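July 23, 2018

The study now runs on two tables pushed edge to edge. The white one is for reading and anything in progress. The other, with the pale yellow-green top, is for paper that is waiting on a decision, and it sits slightly lower, so the join is no use as a writing surface. I had planned to pack the legs up to level it and have dropped the idea.

Paper goes in a perforated metal file organiser, white, four compartments. It replaces a Segura letter tray I had used for years, which stacked flat and hid whatever was at the bottom. Upright storage takes more width but every sheet shows an edge. 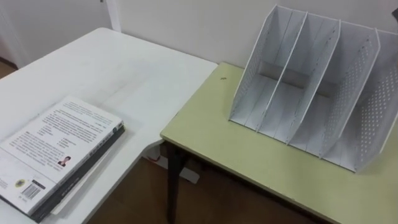

Labels are the unsettled part. My first scheme was bills, house, work and pending, but pending swallowed everything within 3 weeks when I tried it in the old tray. Aroha Ormsby suggested sorting by month due instead - workable for bills, less so for manuals and guarantees. I have 26 of those, mostly single sheets, and they may end up in a ring binder.

Books are limited to what I am reading. The rest go back on the shelf in the hall.

Still to do: shred the 2011 bank statements, find the Jadier lamp clamp, and review the labels in September.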